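4.2 Setup and Daily Use of the Lultach Kit

The Lultach kit is sold by Drarkix as an add-on for a tabletop arm that the buyer already owns. It includes recording software, a fixed camera with a clamp, a small wrist camera, a calibration sheet and one year of remote support. The arm, the gripper and the table are not included. We bought the kit at list price through the Vindton reseller and had no contact with the Drarkix sales staff before or during the review. Remote support was used in the same way as any other buyer would use it, by opening a ticket.

Our main interest was whether a small lab can keep the kit running without a full-time robotics engineer. The published reviews we found cover the first day and stop there. We recorded 1721 grasp attempts and 466 blank-surface captures with the kit, all with the same software version (2.3). The automatic update option was switched off after installation so that results from the early and late sessions could be compared.

Installation was done by one person, Shamim Naqvi, working from the printed guide. The guide is clear on mounting and weak on cabling. It gives a recommended path for the power cable but says nothing about the wrist cable, and our first attempt left too little slack for the wrist to turn fully in one direction. The software then stopped the arm with a general joint error that did not mention the cable. Support answered the ticket the next morning and suggested a longer loop at the elbow and a free length at the wrist. This fixed the problem. We think the advice belongs in the guide.

Calibration takes two passes. The first relates the fixed camera to the table, using the printed sheet. The second relates the wrist camera to the gripper and is done by moving the arm through a set of stored poses. The second pass failed if the sheet was not flat, and the error message in that case was a good one: it named the pose and showed the picture that could not be used. We taped the sheet down at the corners and had no more failures of this kind.

Object sets are defined in a plain text file. Each object gets a name, a shape class and an optional grip-force limit. The shape class matters more than we had expected. Drarkix supplies classes for boxes, cylinders and balls, along with a class called "free form" for everything else. Figure 3 shows the arm, marked PiPER, over a mixed set on the white table, with the gripper pointing down behind a water bottle. The small gold-colored can and the bottle were both entered as cylinders, the mango-shaped object as free form, and the bumpy multicolored object as a ball. The upright white box was entered as a box with a low force limit.

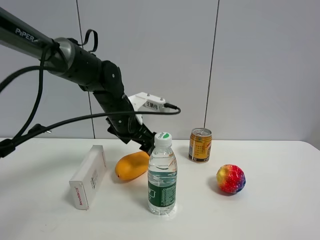

Can the kit be used with objects that have no supplied shape class?

Any object can be recorded under the free form class, but the software will not suggest a grasp for it, and the operator has to set the approach by hand.

For a lab that records mostly household goods this is a real cost. Setting an approach by hand means moving the gripper to a start pose, saving it, moving it to an end pose, and saving that as well. The work is not hard, but it has to be repeated for each new resting position of the object. Drarkix told us in a support ticket that saved approaches will be shared between resting positions in a later release. We have not tested that release and do not take it into account here.

4.3 Labels and Review

After each attempt the software assigns a label of held, slipped or missed. It does so from the finger position and the motor current, and it does not use either camera. We reviewed 1028 of the attempts by eye, with the automatic label hidden until the reviewer had entered one. The two labels disagreed in 176 cases, or 17.1 percent. Most of the disagreements were between held and slipped. A soft or thin object can leave the fingers nearly closed, and the software then reads the grasp as a slip even though the object is still in place.

The review screen itself is good. Both camera views play side by side at the same speed, and a label can be changed with one key. The change is written to a separate file and the original label is kept, so the two can be compared later. We would like to see a way to add a short comment. At present a reviewer who is unsure must either pick a label or skip the attempt, and skipped attempts are not listed anywhere.

We compared the label output with that of the Simiyu recorder, which we had used in an earlier project on a different arm. The comparison is limited by the change of arm and is given only for workflow. Simiyu leaves all labels to the operator. This is slower during a session, but there is no second round of checking afterward. With Lultach the session moves faster and the checking is put off. Which is better depends on who does the checking. In our lab the same people did both jobs, and the total time did not differ enough for us to prefer one product on that point alone.

4.4 Blank-Surface Captures

Before a session the kit asks for a capture of the cleared work surface from the wrist camera. The fingers must be fully open and the arm must be in the stored home pose. The capture is used as a background for later change detection, and the software refuses to start a session without one. The refusal cannot be turned off — we asked.
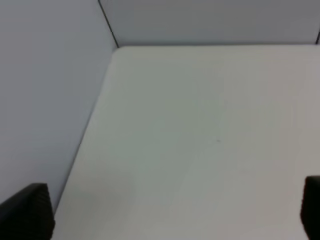

Change detection in Lultach is controlled by one setting, which the menus call surface tolerance. It runs from low to high with no units. At the lowest setting, soft changes in lighting were reported as objects, and we had to repeat captures when a door was opened or a blind was moved. At the highest setting, small loose parts were missed. We settled on a value just below the middle and left it there. A plain surface is not a perfectly even one to the wrist camera: in Figure 4 the table looks a little grayer and greener in the center than toward the right, and there is one tiny dark speck near the middle. A user has to decide whether a mark of that size should count. The guide gives no help with this choice, and a test sheet with dots of known size would be a cheap addition to the box.

The wrist view also includes the gripper fingers, and the software masks them with a fixed outline chosen during setup. The outline is drawn once, with the fingers open. If the camera is bumped or the fingers are replaced, the outline has to be drawn again, and there is no warning that it no longer fits. We found one such case only when a reviewer noticed a strip of false detections along the side of the view. The captures from that session were left out of the results in Section 5. A check that compares the present outline with the stored one would have caught the fault at the start.

4.5 Support and Cost of Ownership

Support tickets were answered in order and in plain language. The answers on cabling and on the free form class were useful. The answer on surface tolerance repeated the text of the guide, and a second ticket on the same subject was closed without a reply. The support period can be extended by the year, and the recording software continues to run after it ends. Calibration poses are stored on the local machine, but the tool that edits them needs an account, and Drarkix would not say whether the account remains open without a paid extension. Buyers who expect to change arms or tables should ask for this in writing — it affects how long the kit can be used.

Spare parts were a smaller matter. The wrist camera cable is a standard type and can be bought anywhere. The camera clamp is not, and the reseller did not keep it in stock during August. We reprinted one broken jaw of the clamp from our own drawing and used it for the remaining sessions.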